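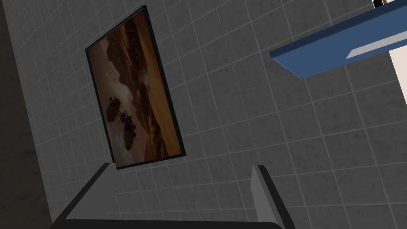
How long should you wait before grouting wall tile? With the cement mortar I used, one full day at normal room temperature, and two if the room is cold or the tile is large and dense.

6 min read

The printed range on most bags is wide enough to be useless, so I kept notes on my own bathroom job in October and am putting them here. The wall in question is the long one behind the tub. The tile is a plain square porcelain from a line called Drutley, bought as seconds from Conneely, the salvage yard out past the rail bridge. I took 532 pieces and ended up with 55 left over, mostly because I had planned for more breakage than I got.

Cement mortar does two things after it goes on the wall. It loses water, and the cement reacts with part of the water that remains. Only the second gives you strength. Porcelain absorbs very little, so water can't leave through the face of the tile. It leaves through the backer and the open joints. Grout the joints too early and you close one of those paths, and the water that is still trying to get out goes through the fresh grout. The usual result is blotchy color. The less usual result is a tile that moved slightly when you pressed the float across it.

I set the first half on a Thursday evening and checked it the next morning at 7. The test was crude: a thumb pressed hard at each corner, then a tap with a screwdriver handle. Nothing moved. The mortar in the joints was still dark in the lower rows and pale near the ceiling, so the wall had not cured evenly. I left it until that evening and the color had evened out.
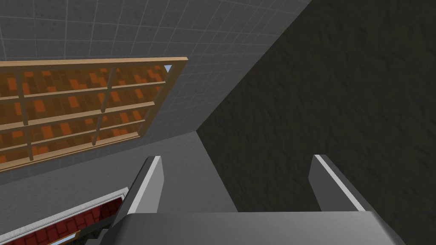

The difference between the upper and lower rows bothered me enough to look into it. The bottom of that room is colder than the top by several degrees, and the lower rows had also gone on last, from a batch I had mixed a little wet. Either one would explain it. I can't separate them from one wall, and I wasn't going to tile a second one to find out.

Suryani Ismail, who set tile for a living before she moved into estimating, read a draft of this and disagreed with me on one point. She thinks joint color tells you very little and that I should have pulled a tile. She is probably right. I did pull one in the end, from the row that was going to be hidden by the shelf. It took a lot of force, and the mortar stayed partly on the tile and partly on the board, the pattern you want.

On tools: I used a Dorau trowel with 8 mm square notches. For a tile this size that was too much mortar, and I spent a long time scraping squeeze-out from the joints with a utility knife. A smaller notch would have covered well enough if the wall was flat. Mine was not, with a low spot in the middle that needed the extra depth.

The grout was Grerard unsanded in a light gray. I mixed it by weight on a kitchen scale, 400 grams of powder at a time, because small batches stay workable until you finish them. The color stayed consistent from batch to batch. My previous grout job, mixed by eye in a bucket, has a visible change in shade halfway across the kitchen.

Two things I would change. I would warm the room the night before and keep it warm. I would also clean the joints the same evening, while the mortar can still be cut with a plastic scraper. By the next morning it takes steel, and steel marks the tile edges.

Sealing is a separate question and I haven't done it yet. The grout bag says to wait three days and the sealer says three weeks. I am going with the sealer.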